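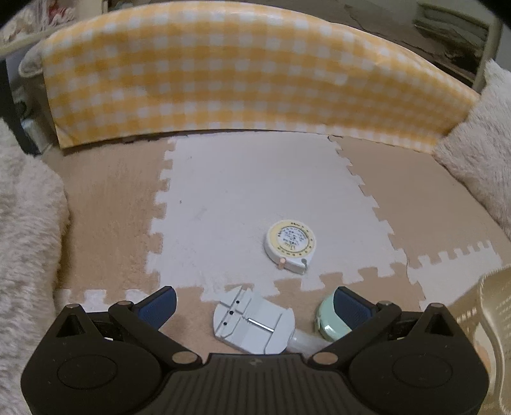
## Section 4. Setting up the floor for hand-held gripper sessions

Applies to: Kakine Robotics Club, Bandudley site, tidy-up project
Revised March 3, 2020 by Delphine Wojcik

Read Section 3 first if you have not checked out a gripper before. This section covers the mats, the objects, the recording pass and the log sheet. It replaces the two-page handout from January, which promised that anyone could get "training-ready" recordings in ten minutes. We tried. Allow an hour for your first session and expect to throw part of it away.

### 4.1 Before you start

You need:

- one hand-held gripper with both ridged finger pads fitted
- enough foam puzzle mats to cover the work area, in two colors
- the soft boundary pieces (low partition, cushions)
- one target object and one or two other objects
- a log sheet and a pencil

The Flomow software guide says floor color "does not affect results." We have not been able to confirm that, and the guide doesn't say how they tested it. Until somebody shows us numbers, put a white mat in the middle and beige on the sides, and leave it that way for the whole session. If you change the floor halfway through, start a new log sheet.

### 4.2 Laying the floor

1. Sweep the hard floor. Grit under the foam makes the joints lift.
2. Put the large white mat down first.
3. Join the beige mats to its left and right sides. Press each tooth down with your thumb. If you stamp on them, the far end pops up.
4. Join the front strip last.
5. Stand the curved partition along the back. Its bottom edge should meet the mats the whole way across. Push it in gently at both ends.
6. Put the fleece cushions along the two sides.
7. Kneel at the front and look across the mats. Fix any raised joint now.

> **Note:** Scuffs and specks on the white mat are fine. Amr El Fassi spent most of one afternoon scrubbing mats because he thought the marks would confuse the model. Maybe they do, but his clean-mat recordings scored the same as everyone else's, and he did it with only one batch, so I wouldn't call it proof either way.

> **Caution:** Keep the long pile of the cushions away from the finger pivots. If fleece gets caught in a pivot, stop and open the jaws by hand. Do not pull.

### 4.3 Placing objects

1. Choose one target. A round tape measure is the standard one for new members. It has a hard casing, it won't roll away when it is lying flat, and the yellow label makes it easy to find again when you review the recording.
2. Set the target flat in the middle of the white mat, label up.
3. Make sure the tape is fully retracted. A blade that runs out during a lift ruins the attempt and can nick the foam.
4. Place the other objects nearer the front. Plastic toys and small containers work. Leave enough room for both fingers to pass.
5. If you are using a basket, stand it at the front right corner and keep it there until the end of the session.
6. Write the objects on the log sheet by name. "Gray thing" is not a name. We have eleven sheets that say "gray thing."

Do not arrange the objects so the grasp is easy. Everyone does this without meaning to. You turn the tape measure a little so your hand comes in at a comfortable angle, and after a week every recording has the same approach in it. Ilse Jansen now has a partner place the objects while she faces the other way. I thought this was overdoing it, but her set is the only one that looks different from attempt to attempt.

### 4.4 Checking the gripper

1. Hold the gripper low with the fingers pointing away from you.
2. Open the jaws all the way. The two pads should face each other across a clear gap.
3. Look at the metal caps on both finger arms. If one is loose, hand the gripper to Seidu Tetteh. Do not tighten it yourself. Overtightened pivots feel fine and then stick.
4. Close the jaws on nothing, slowly, and watch the ridges. They should meet evenly from top to bottom.
5. Open and close five more times.
6. Wipe the pads with a damp cloth and let them dry before the first attempt.

> **Note:** The kit leaflet claims the ridged pads "grip anything." They don't. They do well on hard casings with an edge. On smooth curved plastic they slide often enough that you should plan for it, and on fleece they pick up whatever you didn't want. Record the slides. Failed attempts are kept, and members who delete them to make a sheet look good will be asked to do it over.

### 4.5 Recording an attempt

1. Start with the jaws open and low over the front mats.
2. Hold still while you count to three.
3. Move toward the target at a normal pace. Slower is not better. Very slow recordings were all the rage last fall and nobody could say what they improved.
4. Line up the fingers on either side of the casing. Avoid the pull tab and the button on the tape measure.
5. Close until the pads touch, then a little more.
6. Lift straight up to about the height of your fist.
7. Carry the object to the place you wrote on the log sheet.
8. Set it down and open the jaws. Back away before you raise the gripper.
9. Mark the attempt S (success), D (dropped) or M (missed).

If you bump another object, carry on and write "bump" next to the mark. Please don't stop to straighten it.

> **Caution:** Nobody else reaches over the mats during an attempt. The fingers can pinch.

### 4.6 How many attempts?

This is the question we get most, and I don't have a good answer. The club had 1,966 attempts on file when we last went through them. After taking out the ones with missing log entries, wrong object names or a floor change in the middle, we were left with 1,058. Nearly half the work was unusable because of paperwork, and no amount of clever software was going to fix that.

Delwyn Kerslake trained on the 1,058 and got a model that could find a tape measure on a white mat. On an all-beige floor it did badly. He is hopeful that more data will sort it out. I would like to see different data before we collect more of the same, and members who want to argue the point are welcome to bring a second floor layout and try it.

For now the rule is:

- New members: stop when your sheet is full or your wrist is tired, whichever comes first.
- Returning members: change the target's position after every attempt and the target itself after every sheet.
- Everyone: 172 attempts in one sitting is the club record. Do not try to beat it. The last third of them are sloppy.

### 4.7 Ending the session

1. Park the gripper with its jaws open.
2. Count the objects back into the bin.
3. Lift the cushions and check underneath.
4. Take the partition down, then the front strip, then the sides.
5. Stack the mats flat with white on top. Mats stored on edge curl.
6. Copy your recordings to the Nair folder and rename each one to match its line on the log sheet.
7. Open the first and last recordings and watch them through. The upload page shows a green check even when the file is blank.
8. Initial the sheet and put it in the tray.

### 4.8 Problems we have seen

**The jaws close unevenly.** Check for fleece in the pivots. If they are clear, check that both pads are pushed all the way onto the fingertips.

**The target slides away when the first finger touches it.** Your approach is off center. Open, back up and line up again. Count it as part of the same attempt.

**The mats creep apart.** You are probably leaning on a joint. Kneel behind the front strip, off the foam.

**The software rates every attempt "excellent."** It did this for a recording of someone's shoe. Ignore the rating and use your own S, D or M.

**The model works at home but not at the demo.** See 4.6. Bring your own mats to the demo if you like, but say so to the people watching.

Section 5 covers labeling. It is still a draft, and steps 5.3 and 5.4 disagree with each other, so ask Ilse which one she is using before you start.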